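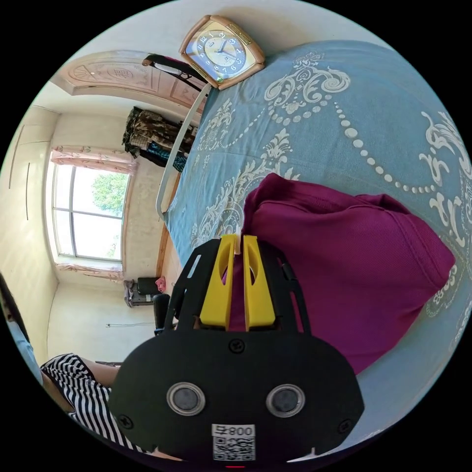

3.2 Versuchsaufbau und Greifervergleich

Verglichen wurden 2 handgeführte Greifer mit gleicher Kamerahalterung, aber unterschiedlichen Fingern. Variante A (Gerät 008) trägt gelbe Finger mit ovaler Aussparung in einem schwarzen, durchbrochenen Rahmen. Variante B verwendet die starren Finger aus dem Vorgängerprojekt Brakby. Die Auslösung erfolgt bei beiden von Hand, die Öffnungsweite wird mit 100 Hz aufgezeichnet.

Die Vorversuche im Februar fanden am Labortisch in Lollberg statt. Für die Hauptreihe wurde in möblierte Wohnräume gewechselt, weil Textilien auf weicher Unterlage anders nachgeben als auf einer Tischplatte. Objekt T4 ist eine magentafarbene Stofftasche, abgelegt auf einem Bett mit gemusterter Tagesdecke. Als Fehlgriff zählt jeder Versuch, bei dem die Tasche nicht angehoben wird oder die Decke mit erfasst wird.

3.3 Durchführung

Je Variante waren 200 Griffe vorgesehen. Mit Variante B wurde die Reihe nach 65 Griffen abgebrochen, da sich die linke Fingeraufnahme wiederholt löste. Ausgewertet wurden somit 265 Griffe. Die Quoten sind wegen der ungleichen Stichproben nur eingeschränkt vergleichbar.

Die Kamera blickt mit Fischaugenoptik über den Greiferkörper nach vorn. Beide Finger bleiben dadurch im Bild, der Bildkreis erfasst zusätzlich große Teile des Raums. Für die Auswertung in Zultetti wurde nur der Bereich um die Fingerspitzen verwendet.

3.4 Beobachtungen

Variante A erfasste den Stoff auch bei schrägem Anstellwinkel. Variante B rutschte bei flacher Annäherung häufig ab - meist bereits beim Schließen. Ein Mitgreifen der Decke trat bei beiden auf, bei A etwas öfter.

Die Zeitstempel von Kamera und Wegsensor liefen in der Berrada-Steuerung auseinander und wurden nachträglich abgeglichen. Die Rohdaten liegen in Anhang C, Stand Juli 2021.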